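Brinport Shared Workshop
Bench Tips: Taking Hard Drives Out of Old Desktop Computers with the Gripper Arm

Members working on the Ekwueme build have asked for written guidance on drive removal. The notes that follow apply to the arm at the computer bench. They should be read before the arm is powered on, and a printed copy is kept in the Bavatstead binder under job sheet 1447.

Before you start

Unplug the computer from the wall and hold its power button in for several seconds. Remove the side cover and place the case with its open side facing the arm. Any loose cable that crosses the path of the fingers should be moved aside and tied. A finger that catches a cable can pull a connector off the main board, and that kind of damage is seldom repaired.

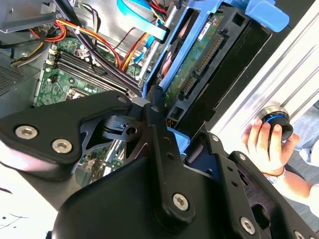

Set the arm to its slowest speed for the first approach. One member runs the program and a second stays within reach of the stop button. Members should remove rings and tie back long hair. Hands may enter the case only when the arm has stopped and the person at the keyboard has said so aloud.

Lining up with the drive

Most drive cages are made of thin plastic and will bend before the motor senses a load. Bring the fingers in square to the cage, stop short of it, and check the gap from two sides. Correct the position in small steps. If the case shifts on the bench, return to the start position and clamp it again; do not try to correct for the shift in the program. 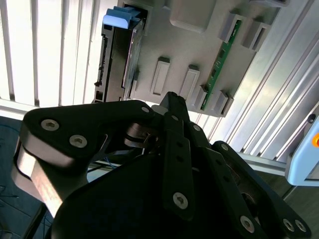
Jummai Abubakar writes that on her own cases the release handle needed a firm squeeze by hand before the arm could move the caddy at all, and she asks whether the program should include a pause for this. It should. A pause has been added after step 11, and the program will wait there until a key is pressed.

Drives held without a caddy call for more care. Look for a clip on the cage and for screws on both sides of the drive. Screws must come out first. Use a light grip on the metal body and keep the fingers away from the exposed circuit board.

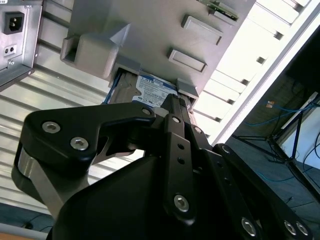

Fingertips at the lower face of a 1.0TB drive in its gray cage.

Pull in a straight line. Where the drive sticks, open the fingers, back the arm away and look for a clip that is still engaged – raising the grip force is not permitted on this bench. After 2 failed attempts, finish the job by hand and write the case model in the log. The Cornoswood group uses these entries when it updates the program each September.
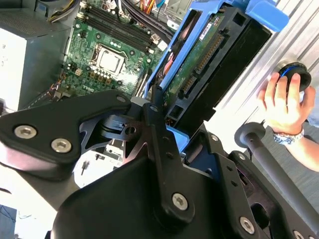
Drives that have been removed go into antistatic bags, one to a bag, with the job number written on the outside. Do not stack them unbagged. Park the arm, switch off its supply at the wall and put the clamps back in the second drawer. Screws belong in the lidded tin, sorted by thread.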